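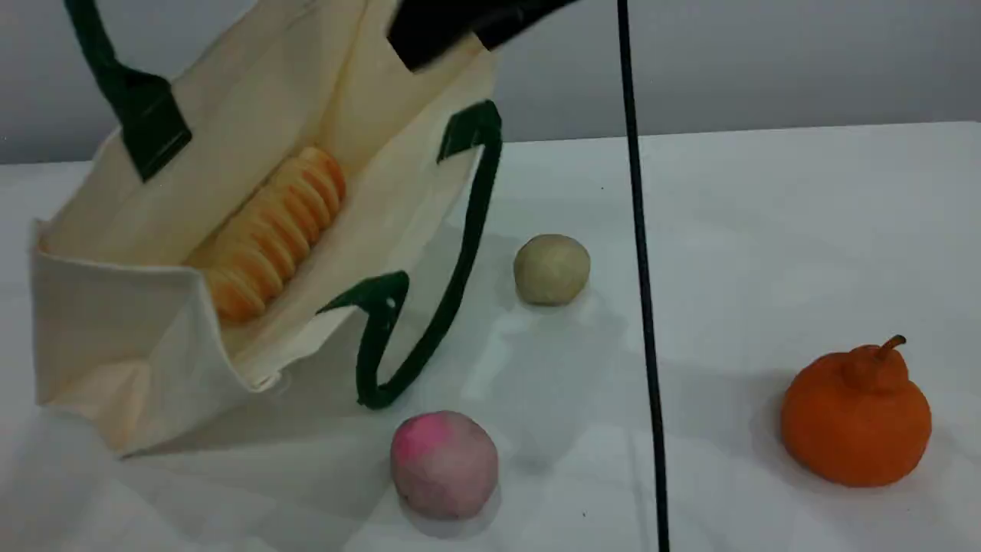 How many canvas bags does a household need? Two: one for food, and one for everything you don't want touching the food.

I am aware that this is not how most of us live. I put the question to the Menden newsletter list in September and the replies suggested that the average reader keeps a bag of bags behind a door, and that the bag of bags has, in several homes, been joined by a second one. Madhu Rajput wrote to say that hers fell on her when she went in for the ironing board. She was unhurt and has since bought a bag.

The trouble with the canvas tote is that it has no opinions. A rucksack has pockets, and a pocket at least hints at what ought to go in it. A tote is a hole with handles. Whatever you drop in slides to the bottom and makes friends with whatever was there already, which in my case is a library card, a receipt from a garden centre and a fine layer of grit I can only put down to a beach I haven't been to for years.

Biscuits suffer most. I have carried a lot of them home over the years, and the shop's wrapper is no match for a tin of tomatoes with a long walk ahead of it. Harish Upadhyay, who brings the biscuits to our Thursday-that-moves-about coffee morning, swears by laying them on their side in a row along the bottom of the bag and putting nothing on top. This works beautifully until you pick the bag up. He also insists the bag be carried level, like a tray, and has been seen crossing the car park at the pace of a bridesmaid.

Ramiro Bravo takes the opposite view and says that a broken biscuit tastes the same. He is right, and it is no help at all when you're handing round the plate.

So, some things I have learned, mostly by getting them wrong.

Pack the bag standing up, inside something. A washing-up bowl will do, or a drawer. A canvas bag on a table lies down the moment you let go of it, and then you are posting the shopping in sideways with one hand while holding its mouth open with the other.

Put a piece of stiff card in the bottom. Mine is the back of an old Vovholm calendar, cut down with kitchen scissors, and it has done more for me than the calendar ever did. Eggs and biscuits both approve.

Give the biscuits a tin. I know a tin is heavy and it rattles. A lunchbox is nearly as good. Babita Vishwakarma uses the tall Wuyts one that was meant for spaghetti and has never, as far as she can recall, held any.

Wash the bag. Cold water, turned inside out, with the crumbs shaken into the garden first and not over the kitchen floor as I did. Plain canvas will shrink a bit if you're rough with it. I put my Gedberg one through on hot and it came out a size that suits one paperback and an apple.

Check the handles where they join the bag. That is where they go, always on the steps and always with a jar inside. If the stitching looks tired, run over it again with strong thread before you next buy potatoes. Sushil Ahuja has offered to do this for anyone who brings a bag along to the hall, and would like it known that he will be using whatever colour thread is already in the machine.

Which brings me to the swap table. Bring your spare totes, clean and empty, and please do feel inside for keys. We had about 100 bags last time and 20 people, and I regret to say that everybody went home with more than they came with, me included. This year the rule is that you leave with fewer. Bags with somebody's conference printed on them are welcome but must be taken away again by whoever went to the conference.

Tea will be provided. Biscuits are Harish again, so allow him time to get across the car park.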